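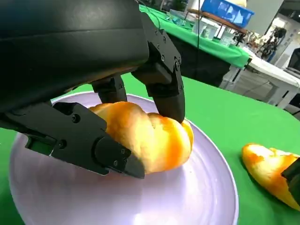
Can the Ulldale plate go in the microwave?
It can, for up to 5 minutes at normal power. Please take it out with a cloth.

Ulldale round plate, white
Maker: Ostwood
Item number: 342
Weight: 342 g
Sold one by one or in a box of 62 for cafes

We have sold the Ulldale plate since August, and it became quickly the plate that we use ourselves for breakfast. It is a plain plate for small food: a pastry, a piece of fruit, a sandwich cut in two. The rim is raised, so crumbs and a little juice stay inside and your table remains clean.

The glaze is made in the Sastovach workshop, where Kohei Kinoshita checks each batch before packing. Small differences in tone from one plate to another are normal and we do not accept them as a defect. Chips and cracks are a different matter — write to us and we send a new plate.

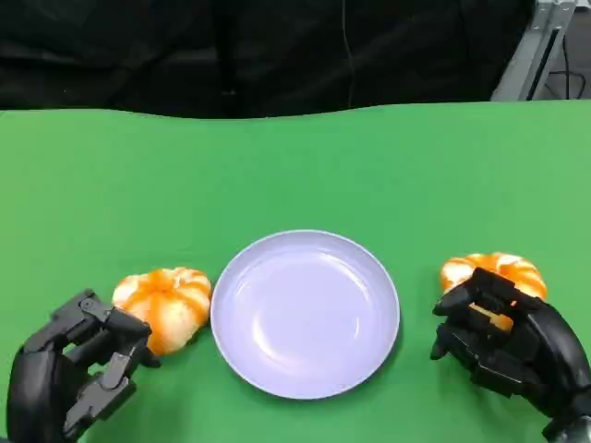 Choosing a plate by color is more difficult than it seems, and many customers ask us if the white is warm or cold. On a strong color, like the bright green under it, the white takes a faint lavender or bluish tone. Next to a peeled mandarin you notice this even more, as orange is a warm color. If your other dishes are cream, we advise to order one plate first and compare at home in daylight.

Care
Dishwasher safe, upper or lower basket. Do not use metal sponge. For tea marks, leave the plate in warm water with baking soda and then wipe.

Delivery
Orders are packed by Benjelloun in paper, without plastic. Delivery is free for orders above 100 dollars. For cafe orders please contact Mahmoud Bennani.

Page updated 25 Oct 2020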